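Renting two arms by the month: a talk with the founder of Tivach

November 22, 2020

Tivach is a small company in Galtham that rents a two-arm robot kit to workshops and schools. The kit comes with two grippers, the cameras, and a program called Gimach, in which the user shows a task by hand and the arms repeat it. I visited their office to ask what a customer really gets for the money.
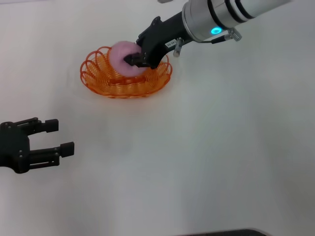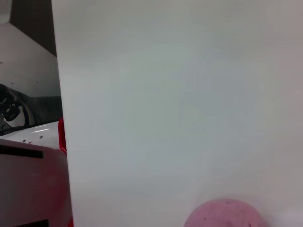 Two camera views of the kit at work in Galtham. First picture: one gripper holds a fuzzy pink ring by its hole, at the orange wire basket. Second picture: a view from a camera at the gripper.

The founder started the company in July, after many years of repairing packing machines. "I was tired of telling small shops that they must buy everything," he told me. "They want to try first. So we rent." The monthly price is 403 dollars, and delivery is included if the customer lives less than 200 miles from Galtham.

I asked him why soft things are used for practice. "A hard block forgives you. You close the fingers and it is done," he said. "A soft thing changes its shape, and a basket can move when you touch it. If the customer learns with these, the real job feels easier." He added that many people try to squeeze a ring from outside, when it is often simpler to put the fingers in the hole and open them.

The cameras are the part where I had most doubts. A camera near the fingers comes very close to things, and one flat surface can cover a big part of the view. He agreed with me. "Yes, it is a weak point. The close camera is good for the last moment, but it cannot tell you where everything is. For this you need the camera higher up." In the printed guide, which has 264 pages, the chapter on cameras was the hardest for me to follow. He promised a shorter one.

The first customer was Hosseinzadeh, a family bakery supply firm, which kept the kit for 14 weeks. They wanted it to put small goods in gift baskets. "They returned it," he said, without looking unhappy. "It was too slow for their busy season. But they wrote us two pages of remarks, and we changed the finger pads because of them."

The next version of Gimach will let the user correct one step without showing the full task again. He did not want to give me a date for it.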